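Do you really need to replace it? Notes on appliance advice

8 December 2022

I have been reading kitchen appliance advice again, which I do every year when the gift guides come out and which never improves my mood. This year's theme seems to be energy. Every site I look at wants me to know that my old stuff is eating money, and that the fix is to buy new stuff from the list underneath.

The one that set me off was a piece on a home site claiming that swapping an older microwave for a current model would save a household $142 a year. I read it twice. Then I went and got my electric bill, because that number looked wrong to me.

We use the microwave for coffee that went cold, leftovers, oatmeal, the odd potato. Call it fifteen minutes on a normal day. I put a cheap plug-in meter on ours in May and left it there until I got bored, and the cost of running it came out so low that I could turn it off for good and not notice. There is no way to save $142 a year on something that doesn't cost anywhere near that in the first place. The article gave no source. It did have four "our pick" buttons.
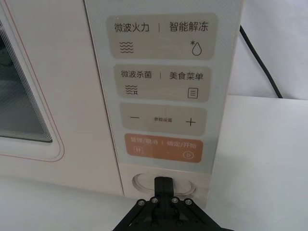 The top pick was a Skatel, which has a feature called Adaptive Steam Sense. I spent a while on the Skatel site trying to find out what it does. As far as I can tell there's a humidity sensor and the oven stops when the food gives off enough steam. Fine. Sensors like that have been around for decades, and the one my parents had in the eighties stopped early on soup and late on everything else. Maybe the new one is better. The page doesn't say how it was tested or on what food, only that it "understands your meal."

There is also an app. I would like to meet the person who puts a bowl in the microwave, closes the door, walks away and then starts it from the couch. You were standing right there.

I don't want to be the guy who thinks everything was better before. A lot of old appliances were terrible. Our first dishwasher, an Etmont, leaked from the week we got it, and the fridge that came with our apartment on Bugti Street sounded like a bus. When a fridge is thirty years old, the energy argument is real, since it runs all day and all night. I can believe the savings there, and my own bills went down when we got rid of ours. But that argument gets borrowed for things that are on for minutes at a time, and nobody writing these lists seems to stop and ask if it still fits.

The same goes for "standby power," another favorite. Yes, the clock on the front uses electricity. My meter could barely see it. If you want to unplug the thing every night, go ahead, but please don't tell me it's going to pay for a vacation. 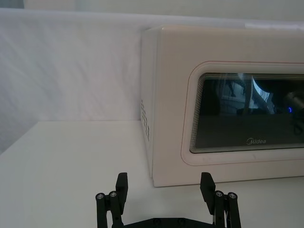
White microwave, side vents showing.

What I would like to see, and almost never do, is a review written after a few years of use. The Zoris toaster oven everybody raved about has 987 reviews on the store page I checked. I sorted by newest and started reading, and most of them were written in the first week. "Just arrived, love the color." Good to know. The ones I trust are the angry ones from people on their second door latch – and even then I wonder how many owners had no trouble and never bothered to write.

Warranties tell you a bit more. Look at how long the maker is willing to stand behind the thing and what they leave out. One model on that list had a page on "timeless design" and a one-year warranty that excluded the turntable, the light bulb and the door seal. I'm not sure what was left.

So my own buying method is pretty dull. I look for a dial or a few buttons that I can work without the manual. I check that I can get a replacement plate. I ignore the wattage war unless the number is really low, and I don't pay extra for a popcorn button, because the popcorn bag tells you not to use it.

Ours is 17 years old, by the way. The light inside quit a while back and I have been meaning to look up the bulb. I did find a site that sells them – shipping costs more than the bulb, so it's still dark in there.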